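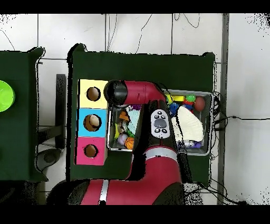
The Clivia workshop sits at the back of the Stunwood estate, past the tyre depot and a firm that repairs catering equipment. Twice a year, in June and again in autumn, it opens its doors to anyone who wants to see what the people inside do all day. The autumn open day fell on Mon 12 October, and the car park was full before the kettle had boiled.

What they do, for the most part, is teach robot arms to pick things up. It is slow work. The arm visitors spent longest with is large and red, fixed beside a dark green table, and its job is sorting toys. Two grey bins hold the toys. At the other end of the table is a stack of boxes in yellow, blue and pink, each with a round hole in the top.

A factory arm usually handles the same part in the same place, shift after shift. A bin of toys is a different matter. A ball rolls when it is touched. Cloth folds up and changes shape. A paper plate can lie across half the bin and hide whatever is under it. The arm has to find an object, choose a place to grip it and lift it clear without bringing its neighbours along.

Staff ran the demonstration in sessions of 12 minutes, with a short talk first. In the session I watched, the arm went for a ball and missed, went back and got it. The second try drew a small cheer from the children at the front. The third object slipped out on the way up, and the arm carried on to the end of its move with nothing in its grip. The engineer running the session let it finish, reset it and started again.

She told us that a useful skill can take 1000 attempts or more before the team trusts it, and that failed attempts are kept along with the good ones. Somebody asked whether the arm knew it had dropped the toy. Sometimes, she said. They are working on that.

The software is called Amaler and was written on site over four years. It began as a tool for a packing firm, Salazar, which wanted help with mixed returns – boxes sent back by customers with anything at all inside. Salazar still pays for part of the work. The toys came later, bought cheaply from charity shops, and they have stayed in use. They vary in size, shape and softness, and a dropped one seldom needs replacing.

Visitors could try guiding a smaller arm by hand in the next room. It is harder than it looks. I managed to move a sponge from one tray to another in a little under two minutes, and the boy after me did it in half that.

The next open day is planned for June. Entry is free, but places on the demonstrations have to be booked through the Clivia website.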